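Household Packing Pilot – Progress Report to Westen
Submitted by the Prininside project office
October 13, 2018

Status

Work packages one and two are complete. Work package three, packing of small dry goods on domestic tables, is under way and on budget. The remaining item from the March plan is the written packing guide, now in second draft.

Of the 200 small-goods records planned for this period, all 200 have been filed. The project total stands at 2,195. Five records were returned by the reviewers at Prustach for missing labels and have been corrected.

Work package three: small goods

The task covers individually wrapped sweets and snack packets that start as a loose pile on a table and end in a carton. Wrapped candy was chosen in the second quarter as the main test load. The pieces are light, they vary in shape, and the wrapper often takes up more room than the candy inside it. Twist wrappers are the main source of wasted volume. Flat packets stack well on their own but slide when sweets are placed under them.

Cartons are reused where possible, and most still carry the print of their first contents. A laundry product carton is typical of the stock. The guide now asks packers to cover or strike out old product text before a carton leaves the house. Handling symbols may stay if they still apply.

Tables are used as found, with the household's own cloth left on. Patterned cloths slow down the final check, as a small packet in a strong color is easy to miss against a printed block of the same color. The check has been moved ahead of closing the carton.

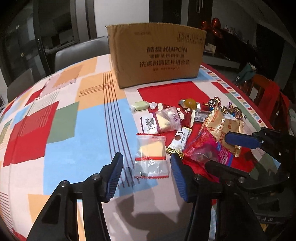 Packing guide

The second draft sets the order of work as follows: flat packets first, laid against the base; round sweets next; twist-wrapped pieces last, used to fill gaps. Foil-wrapped pieces go in with the other twist-wrapped ones and do not need a separate bag. Nnaji has reviewed the section on sorting and asked for shorter steps. Those changes are in hand.

One point is still open. The draft gives no rule for mixed loads where sweets share a carton with scented goods, or go into a carton that has held them. Our proposal is an inner liner in both cases – cost to be confirmed.

Next period

Close work package three, send the guide to Prustach for layout, and begin the glassware trials. No change to the budget is requested.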